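Monday, props bench

Went through the food props for the Pornberg kitchen set before the rest of the order gets painted. Kam-wah wants everything to read properly against white, as the display counter is going to be white and strong colours can look cheap on it. Started just after lunch with the overhead lights on.

The banana keeps its colour well. Glare on the rounded end bothers me a bit. The avocado half is the best of the lot, and the pit has a nice shine to it.

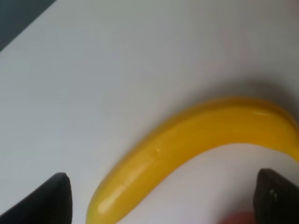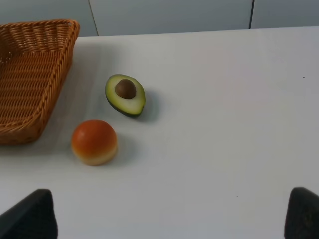 Tin-yau thinks a wipe of matte varnish would fix the shine on the yellow pieces. I'd try it on a spare first. The Memon varnish went cloudy on the lemons in March and it took me most of a morning to get it off again. There's a 600 mL tin of the Flulley one on the paint shelf, opened but still good.

Colour notes for the repaint list:
Banana: leave the colour, dull the shine only.
Avocado: leave alone.
Red-orange round one: fade down to cream is good, but from the seats it could be a peach or a bun. Ask Kam-wah which she wants.

Wicker basket stays in. The tan and orange in the weave warm up the white and it has a decent thick rim, so it should stand up to handling. Might line the bottom with a tea towel so the smaller pieces sit higher.

Still to do: varnish test, 6 hours drying between coats. Chase Drudo about the bread rolls. Order is 12 and the invoice says 6.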